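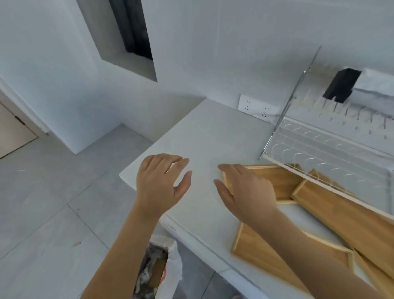

Fiachra Mac Carthaigh wrote to me after the Okville talk that trays are the only reason his counter stays clear, and that I should try living without them before I knock them.

Fair. I did try. (Pause, let them laugh or not.)

My trouble with trays: they need a home too. Three wooden ones with raised rims, laid over each other below the dish rack, take up the counter they were bought to save.

Noonan's guide says a tray "contains" clutter. Contains it where? Ask the room. Wait for hands.

Prices, quickly. Callon set, $60. Stanik, $155. I don't see what the extra money buys.

My own test: 50 days, one tray, the rest in a closet. I missed the long one twice, both times for bread.

Skip the drying rack story if we're past 3:30. Go to questions.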